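Clearing the Chair: Final Report of the Wendcombe Robotics Club Simulation Team
Submitted February 8, 2019

1. What we said we would do

Our proposal promised a simulated robot arm that could tidy a living room. The proposal was written in the first week of the project by people who had not yet tried to make a simulated robot pick up anything. By the second meeting the living room had become a corner of a living room, and by the fourth it had become one armchair. This report covers the armchair.

The task in its final form goes like this. A small set of household objects is placed on the seat of a chair. The arm stands on a table next to the chair. It has to pick up each object and put it in a drop zone on the tabletop, without pushing anything onto the floor and without driving its elbow through the upholstery. We called the program Drodo, a name that won a vote and has no meaning we are willing to defend.

2. Why a chair

Most of the examples we studied use a table, and a table is a very considerate thing to pick objects from. It is flat, it is open on all sides, and the robot can come at it from nearly anywhere. A chair has a back and two arms, and all three of them are in the way. We thought this would make the project more interesting. It did, in the sense that road work makes a commute more interesting.

The whole thing runs in simulation. The club does not own an arm, and the ones we looked up cost more than the building's heating. The simulator we used is Lorente, which our school already had for the physics classes, along with a free model of a Franka Emika arm.

3. Setting up the room

The furniture came from a free model pack called Prirkley. Everything in it is made of as few flat surfaces as possible, which suited our computers, the newest of which still has a disc drive. We picked the pink armchair. There was also a gray one, but the gripper and the cat both showed up better against pink, and when you are watching the same few seconds of motion for an entire afternoon you want to be able to see what went wrong.

The objects took longer to choose than they should have. We settled on a disc and a small golden cat figurine for the main tests. The disc is thin and lies flat, so there is almost nothing for two fingers to get hold of. The cat is easy to reach but has ears, a round body and no two sides that are really parallel. Between them they covered most of the ways a grasp can fail, plus a few we had not planned on. 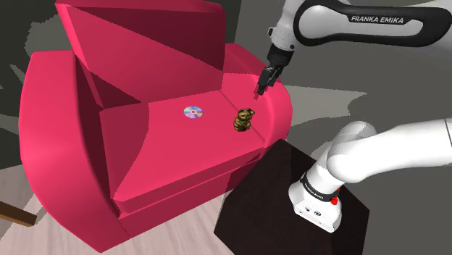
Placing the robot's table was the other big decision, although we did not treat it as one at the time. We put it tight against the chair because that looked tidy. Two weeks later we worked out that a base so close to its target leaves the arm folded up on itself for anything near the front of the seat, and it has to take a long way around. We tried moving the table back. That fixed the front and lost us the far corner by the backrest. We moved it forward again and wrote a better planner, or at least a longer one.

4. How Drodo decides what to do

Each run starts with a list of where the objects are. We read these positions straight from the simulator. A real robot would need a camera and some way of making sense of what it saw, and we are aware that this is the hard part. It was in the proposal too.

The planner picks whichever object has the clearest path from above, moves the open gripper to a point over it, comes straight down, closes, and lifts. If the path crosses an armrest or the backrest, it raises the waypoint and tries again, up to 16 times. After that it gives up and prints a message. The original wording of the message has been changed for this report.

For the disc, we added a special approach in which the gripper tilts and one finger goes toward the center hole. It is not elegant.

5. Results

We ran 168 trials with the two objects in random positions on the seat. The cat gave us very little trouble once we lowered the closing speed. Before that, it tended to leave the chair at an angle. The disc was worse in every position and close to hopeless near the backrest, where the tilted gripper has no room to tilt.

In 14 trials the simulation itself went wrong: an object sank into the cushion, or the arm shook until we stopped it. We left these in the total and marked them as failures, after some discussion about whose failures they were.

6. What is left to do

The next version is due in April. We want to add a third object, preferably a box, which would be good for morale. We also want to score the disc separately, try the table on the other side of the chair, and replace the simulator's position list with a simple camera. The living room can wait.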